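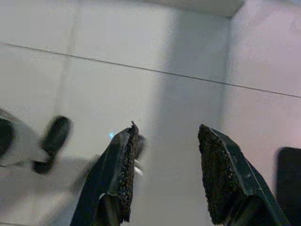 Smooth pale tile.

Filed under: Home & Property > Checklists

December | By Radosław Kozłowski

Winter walk-through for the Gosgate guest cottage, with my comments

I've gone through the cottage once more before the holiday guests arrive, and as usual I've written far more than the form asks for. Please bear with me! The marks are OK, FIX or WATCH, and anything marked FIX has to be done before the keys go out.

1. Smoke alarms, hall and upstairs landing - OK
Both sounded when I pressed the button. The one on the landing is a little shy, so give it a good long press (and warn whoever is downstairs, I startled my own wife).

2. Carbon monoxide alarm near the boiler - FIX
It chirps. I put in a fresh battery and it still chirps, which tells me the unit has reached the end of its life. A new Caneo one is on order and I'll fit it myself.

3. Tile, kitchen and bathroom - WATCH
Smooth tile is lovely to clean and not so lovely in wet socks. Please keep a rubber-backed mat beside the tub and another by the back door, and mop with plain warm water after any polish, or it gets slick. I would also like the grout by the shower looked at in spring, but it can wait.

4. Space heater in the small bedroom - FIX
The label says 2,000 watts and I found it plugged into an extension cord behind the dresser. It must go straight into the wall. I've taken the cord home with me so that it can't creep back.

5. Wood stove - OK
Swept last month by the fellow from Sullov, and his slip is in the kitchen drawer. The hearth rug was too close again. I moved it back and put a strip of tape on the floorboards to show where it stops.

6. Stair rail - OK
We raised it to 900 mm in the summer and it feels solid all the way up. The bottom bracket had a loose screw, now tight.

7. Fire extinguisher, kitchen - OK
Needle in the green, pin in place. Somebody had hung a dish towel over it. I do understand, it's a handy hook, but please don't.

8. Outside steps and path - WATCH
The second step rocks a bit when you come down heavily on the left side. I've wedged it for now. The bucket of grit is almost full and stands under the porch with its scoop.

9. Bunk bed - FIX
The guard rail is missing 2 bolts on the wall side. The Valcárcel family have little ones and are first in, so this goes to the top of the list. The hardware store had the right size in the end, after a long and pleasant chat about something else entirely.

10. Emergency numbers by the phone - OK
Rewritten in big letters, with the cottage address at the top. The old card was so faded I couldn't read it with my glasses on.

I'll stop by again when the new alarm arrives and change items 2, 4 and 9 on this sheet once they're done. If you notice anything I've missed, leave a note in the blue folder and I'll see it.

Questions about this checklist? Contact the cottage office | Back to top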